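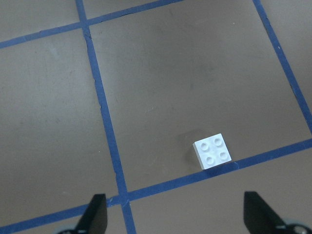
Members of the Jendevwood shared workshop have completed the first stage of a robot arm designed to sort small parts. Reshma Fourie, who leads the build, spoke with the workshop bulletin on 24 March 2021.

Ms. Fourie explained that the work surface was divided with blue tape before any trials began. "We needed squares we could name," she said. "When a pick fails, I write down the square and move on." The log now holds 141 attempts, all made with a single white toy brick.

Leonidas Mavromatis is responsible for the gripper. Asked what had taken the most time, he cited the fingers, which he has redrawn four times. "The brick is small and the studs confuse the grip," he said. "I would still like a narrower tip."

The parts have cost some 700 dollars to date. A second arm, named Modise, is planned for April.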